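To: Residents' Dining list
From: Sheyla Huanca, Dining Services
Re: Re: Return of plates and bowls to Jurno Hall

A resident of Fagundes House wrote to the list in March:

> Could Dining Services please explain the new charge for missing
> dishes? I was told at the Jurno counter that each house will be
> billed at the end of term. My floor has always washed and returned
> what it borrowed. Is there a record of who took what?

Thank you for this question. The charge applies to each house and is based on the difference between the dishes signed out and the dishes returned. Last term 200 plates were signed out to the houses and 89 came back. The remainder had to be replaced from the general dining budget.

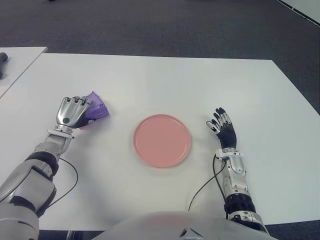 Pink plate on a white table

A record is kept at the Jurno counter. Each entry shows the house, the date and the number of pieces. House representatives may ask to see the entries for their own house at any time during serving hours. Fagundes House has no balance due at present.

Please note the following points for the rest of the term:

Dishes may be kept for up to two nights. Larger orders for house events - anything over 40 pieces - must be requested in writing one week ahead.

Chipped or cracked dishes should be returned with the others and reported at the counter. There is no charge for ordinary wear.

Dishes belonging to the Flasik Café are not part of this system and should go back to the café directly. 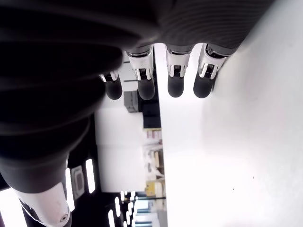

Dining Services, Residential Life Office

Houses that wish to dispute a balance may reply to this address before the end of term. Please include the name of the house and a copy of the sign-out slip, if one was given. Replies sent to the full list will not be treated as a formal request.

Return bins will remain outside the Daltis stairwell until 9 p.m. each evening.

Sheyla Huanca
Dining Services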